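Small whiteboards: your questions answered
Botdale Office and School Supplies
Last updated Wednesday, June 28, 2023

These are the questions we are asked most often about small framed whiteboards: choosing one, looking after it, putting it up and getting help when something is wrong. If your question is about our large wall boards or our rolling stands, please see the separate pages for those.

CHOOSING A BOARD

What counts as a small whiteboard?

We use the term for any board that one person can pick up and carry under an arm. Most have a thin aluminium frame, a plain white face and a tray strip along the bottom edge for pens. They can be used flat on a table, leant against something or fixed to a wall.

Which should I buy, the Buser or the Cárdenas?

The Buser is the lighter of the two. It suits people who write on a board at a desk and put it away afterwards. The Cárdenas has a stiffer back and is better for a wall, where it will be leant on and wiped many times a day. The writing surface is the same on both.

Are the boards magnetic?

The Cárdenas is. The Buser is not, and magnets will slide straight off it. If you need to hold paper on a Buser, use clips on the top of the frame.

Can I use the board upright as well as sideways?

You can, but the tray only works along the bottom. If you want the board upright, take the tray off or keep your pens somewhere else.

UNPACKING AND FIRST USE

Where should I unpack the board?

Use a flat table that is bigger than the board, and put a clean sheet down first. Grit on a bare tabletop will mark the frame, and a corner can dent soft wood. Lay the board face up. Leave the face clear and do not rest tools on it while you sort out the fixings. 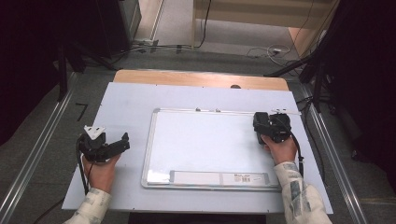
Do I need to remove a film before writing?

Most new boards have a thin clear film over the face. Lift one corner with a fingernail and pull it back slowly, keeping it low against the board. Pen will write on the film, but it smears and is hard to read, so a board that seems faulty on the first day often still has its film on.

Should I take the label off the frame?

Leave it on until you are sure you are keeping the board. We ask for the number under the barcode if you need a spare part or want to make a return. After that you can peel it off. Warm the label with a hairdryer on a low setting and rub away any glue with a cloth and a little washing-up liquid.

What is in the fixings bag?

Each bag holds 2 wall brackets, screws, plugs and a paper template. The clips are packed separately. If the bag is missing, look under the cardboard at the bottom of the box before you get in touch. It tends to slip down there.

CLEANING

How often should I clean it?

Wipe off the writing at the end of each day if you can. Once a week, go over the whole face with a damp cloth and then a dry one. Writing that has been left for months is much harder to shift.

What should I clean it with?

A soft cloth and plain water will do for ordinary use. For stains, use a whiteboard spray. Do not use scouring pads, cream cleaners or anything with bleach in it. These dull the surface, and once it is dull the ink sinks in and stays.

Someone has used a permanent marker. What can I do?

Go over the marks with an ordinary whiteboard pen, leave it for a few seconds and wipe both off together. You may have to do this several times. If there is still a shadow, try whiteboard spray on a cloth.

My table is white too. How do I keep it clean?

Pale surfaces show every speck, and pen dust travels further than people expect. If you use a board flat on a white table or a white sheet, brush the dust onto a damp cloth before you lift the board. Tipping it will send the dust everywhere. 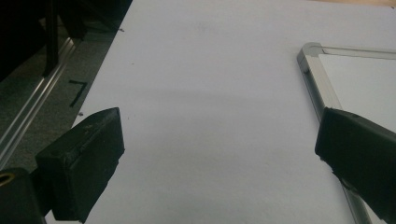 Wipe the sheet or table after the board has gone back in its place, working from the far edge towards you. Paper sheets cannot be washed, so replace them when they get grubby. Foam board and plastic sheets can be wiped with a barely damp cloth. Keep the cloth away from the cut edge of foam board, where water gets in and makes it swell.

Why does the board look grey in places?

This is usually ink dust that has been pushed around by a dirty eraser. Wash or replace the eraser first, then clean the board. If you clean the board and go back to the old eraser, the grey will return within a day.

PUTTING IT ON A WALL

Do I have to drill?

For the Cárdenas, yes. The Buser is light enough for adhesive strips on smooth painted walls, but not on wallpaper, bare brick or fresh paint. Give new paint a month before you stick anything to it.

What height should it be?

For adults standing up, put the middle of the board at eye level. For young children, the tray should be no higher than their elbows. Ask one person to hold the board in place while another stands back and looks.

How do I use the template?

1. Tape it to the wall with the printed side facing you.
2. Check the top edge with a spirit level.
3. Push a pencil through each of the marked holes.
4. Take the template down, then drill.

Check for pipes and cables before drilling, especially above sockets and light switches.

The tray has come loose. Can it be fixed?

It can. The tray slides along a groove at the bottom of the frame and is held by a small screw at each end. Lay the board face up on a covered table, slide the tray back until both ends are level with the frame, and tighten the screws by hand. A power screwdriver will strip the thread.

STORING AND MOVING BOARDS

Can I stack boards on top of each other?

Only with something between them. A sheet of clean paper is enough for a short time. For longer storage, stand them on edge like books, with the trays all facing the same way.

Can I leave a board flat on the table overnight?

There is no harm in it, provided nothing heavy is put on top. Clear the table around it first so that nothing gets pushed into the frame, and move any pens out of the tray if the room gets hot. 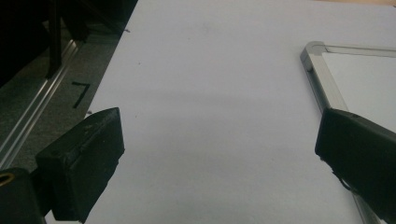 ORDERS, PARTS AND RETURNS

Which order codes do I need?

The Buser is 2000 and the Cárdenas is 3690. Please quote the code and the colour of the frame when you order spare clips, trays or fixings.

Can I hire boards for an event?

We do not hire boards ourselves. Hire is handled by Grirkevent, who keep both models and can deliver them with pens and erasers. Their bookings for April fill up early, so ask well ahead if you need boards for the exam season.

How long do I have to return a board?

Unused boards can come back within 2 months of delivery. The film must still be on the face and the label must still be on the frame. Please use the original box, or one with enough padding to protect the corners.

My board arrived damaged. What do you need from me?

Send us the number from the label, a short note of what is wrong and a photo of the damage. Keep all the packaging until you have heard back from us. If a part is broken we will send a new one, and if the face is scratched or bent we will replace the whole board.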